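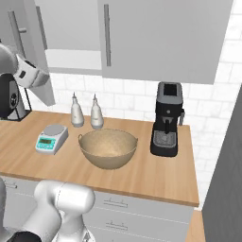

So I finally have numbers! I've been promising a proper post about the kitchen runs since July, and a couple of you have been very patient in the comments (hi Severino, yes, I read all four of them). Get a coffee, this one got long.

Quick recap for anybody new. I train a policy in simulation, meaning a neural network that looks at camera images and decides where the arm should go next. My question for this whole project was a pretty small one. If I have a fixed budget of demonstrations, do I get more out of lots of different kitchens, or out of one kitchen with the stuff on the counter shuffled around? Everyone I talked to said more kitchens. I said more kitchens too. It's in my notes, underlined, which is a little embarrassing now.

The budget was 2,000 demonstrations per training set. Set one, which I called Buratia, spreads them over 43 kitchens with different cabinets, tiles, counters, the works. Set two is Caron, and it uses only 9 kitchens, but inside each one the objects get moved all over the place before every demo. Scale on the left, scale on the right, squeeze bottles in the back, squeeze bottles right in the way, cabinet door open or closed. I like having that open door in the mix because the arm has to come in under or around it, and early versions of the policy loved to bonk straight into it.

The task is the same in both sets: pick up one small thing from the counter and put it in the big tan mixing bowl. I know, very glamorous. I picked the bowl because it's big and has that wide open rim, so if the policy misses, it's really missing and I don't have to argue with myself over whether it was a fair try. The small things were a lemon, a sponge, a measuring cup and so on, and they get dropped in at random spots when the episode starts.

Then for testing I kept 14 kitchens out of both sets. Neither policy ever saw them in training. Same network, same number of training steps, same everything that I could think of keeping the same.

And Caron won. The one with fewer kitchens! I was so sure I'd swapped the folders that I retrained both of them from scratch with new seeds, which ate most of a week, and it came out the same way again. It did better in all but two of the test kitchens. The two where Buratia came out ahead both had really dark counters, and none of my Caron kitchens have a dark counter, so I'm guessing the poor thing just had no clue where the surface was.

I spent a long time watching failures after that, and this is the part I liked best. The Buratia policy mostly fails on the way to the object. It heads off in a sensible direction, and then it kind of hovers, like it knows what a kitchen is but not where in this one the lemon might be. When I looked back at the training set it made sense, because I'd been lazy and left the objects close to their default spots in each kitchen. So it had seen plenty of wallpaper and hardly any variety in reaching. Caron gets to the object nearly every time and fails later, at the bowl, usually by catching the rim or one of the little loop handles on the way in.

Begoñe Sepúlveda read a draft of this and pointed out something I'd missed. My comparison changes two things at once, the number of kitchens and how much the objects move. She's right, darn it. What I should have is a third set, with all the kitchens and all the shuffling, and a fourth with few kitchens and no shuffling, so you can pull the two effects apart. I've started generating the third one and named it Benar. The fourth I keep putting off since I'm pretty sure it will be terrible, but a terrible result would still tell me something, so okay, fine, it's on the list.

Other stuff I'd change: the appliances never move. The espresso machine is always bolted to its spot, and I suspect both policies use it as a landmark. I tried deleting it in a handful of test episodes and Caron drifted to the right by a bit. Could be noise, I didn't run enough of them to say. Moving the big things is annoying because they end up inside the wall or half off the counter, and my placement script (which I wrote at midnight and it shows) doesn't check for that yet.

If you've done anything like this and your results went the other way, please leave a comment, I'd love to compare. The config files for both sets go up as soon as I've cleaned out the swear words. Next I'm fixing the placement script, then Benar goes on to train over the weekend.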